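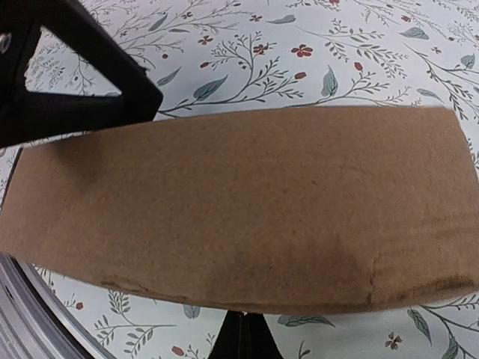

Kids' Corner > How Stuff Is Made > Cardboard

What's Inside a Piece of Cardboard?

I love cardboard. I really do! My kitchen has a whole stack of it behind the door, and my sister keeps asking when I'm going to take it out to the recycling. Never, is my answer (well, Tuesday, maybe). There is just so much going on in a plain brown piece of the stuff, and today I want to show you what I mean.

So go find a piece. An old box is perfect, but check with a grown-up that the box is empty and that they don't want it anymore. I once cut up a box that still had my aunt's good teapot in it. The teapot was fine. My aunt was not so fine.

Got your cardboard? Let's look at it.

The secret in the middle

Turn your piece sideways and look right at the edge. See the wiggly line? It goes up and down, up and down, like a tiny roller coaster squashed between two flat roads. The flat roads are sheets of paper called liners. The roller coaster is paper too! Each little wave is called a flute, just like the musical instrument, and the whole sandwich has a big name: corrugated cardboard. Say it COR-uh-gay-ted. It's a good word to know if you like long words, and I do.

It's all paper and glue. Paper on top, wavy paper in the middle, paper on the bottom.

Now, if I asked you to stand a soup can on one sheet of paper held out in the air, you'd tell me it couldn't be done. Paper is floppy! But bend that same paper into waves and it gets stiff. You can try this one at the table:

1. Put two books on the table with a gap between them, a little wider than your hand.
2. Lay a sheet of paper across the gap like a bridge.
3. Put a few coins in the middle. Down it goes!
4. Now fold the paper back and forth like a fan, with nice sharp folds, and lay it across the gap so the folds run from one book to the other.
5. Try the coins again.

I got 20 pennies on mine before I ran out of pennies. My neighbor Leidy Betancur tried it too, and she used a bag of rice, which I think is cheating, but her bridge held.

Finding the ridges

Here's something you can do with just your fingers. Close your eyes and rub them slowly over the flat side of your cardboard. Go one way, then the other. On lots of boxes you can feel faint ridges, where the top paper has sunk down a little between the waves underneath. Tilt the cardboard near a window and you might see them too, as thin stripes, some a bit lighter and some a bit darker. All the stripes run the same direction, because the waves do.

While you're up close, look at the color. From across the room cardboard is just brown, but with your nose almost on it you'll find little specks and hairs. Those are fibers! They came from trees, and plenty of them have already been something else. Paper fibers can be mashed up with water and made into new paper again and again, getting a bit shorter each time. So your cereal might be sitting in a box that was once a newspaper, or a pizza box lid, or somebody's math homework.

Easy to bend, hard to bend

Pick up a piece about as big as a cookie sheet and bend it gently. Then turn it and bend it the other way. Did you notice a difference? One way it folds over pretty easily, with a line running straight along the ridges. The other way it fights you! And when it does give in, you get a crumply, crooked sort of crease.

That's because of the flutes again. Think of a row of drinking straws taped side by side. You can roll the row up like a sleeping mat with no trouble at all, and each straw stays straight. But try to fold it across the straws and you have to crush every single one.

Box makers use this all the time. In most boxes the waves in the walls stand straight up, like lots and lots of little columns, and that's how boxes can be stacked without squashing the ones on the bottom.

Here's a thing about creases, too. Once cardboard has been folded, it remembers. You can flatten it out and press on it and sit on it all afternoon (I have), and the line will still be there. The waves along it have been crushed, and they don't spring back. So if you're building something, work out where you want your folds first.

Peeling it apart

This is my favorite part and it makes a mess. Get a bowl of warm water and drop in a small piece of cardboard. Leave it for as long as it takes to eat a snack. Then take it out and try to peel off the top layer. The glue in cardboard is usually made from starch, the same kind of stuff that's in corn and potatoes, and it goes soft in water. The layers slide apart, and there in the middle is the wavy sheet all by itself.

You can peel it dry as well, but dry peeling comes off in strips and leaves a rough, raggedy edge. I kind of like that look. If you're making a castle, peel the top paper off in patches and the ridges look like old stone, or a tin roof, or a plowed field if your castle has a farm.

Stuff to make with one big piece

A long flat piece is the best kind, I think, better than a whole box. I do my cutting on the kitchen table, which gets a second sheet of cardboard underneath so I don't scratch anything. Some ideas:

A marble hill. Bend a strip into a long, low curve, prop it up with books, and send marbles over the top. If you bend it along the ridges it'll make a smooth curve.

A town sign. My town is called Brerkavport and its mayor is a sock. We have a population of 3452, and I painted that right on the sign.

A shield. Glue two pieces together with the ridges going different directions, one up and down and one side to side. Now it's hard to bend both ways! Let it dry under something heavy.

A hat for a giant. I made one for a giant named Vostudetti, who lives in the hall closet and hasn't worn it yet.

For thin pieces, regular scissors work okay. For thick cardboard, please get a grown-up to do the cutting. I mean it! Thick cardboard is tough and the blade can slip. You can be the boss and draw the lines, and let them do the sawing.

Questions kids have sent me

Why is it brown? Because that's the color wood fibers come out when you don't bleach them. White boxes have had the color taken out of the fibers, or have a white layer on top.

Can I recycle it if it has tape on it? In most places, yes, a bit of tape is fine, but pull off what you can. Greasy cardboard is trickier, and each town has its own rules, so ask at home.

What happens if it gets rained on? It goes soft and saggy, and the layers can start to come apart. Valtito, my cat, had a box house on the porch in May, and after one rainy night it looked like a pancake. He slept on it anyway.

How many waves are in a box? A lot! I sat down with a ruler and a pencil and counted along one edge of a moving box. I got to 100, and then the phone rang, and I had to start over. If you get all the way to 200 on one edge, you've got a really big box, and I'd like to hear what came in it.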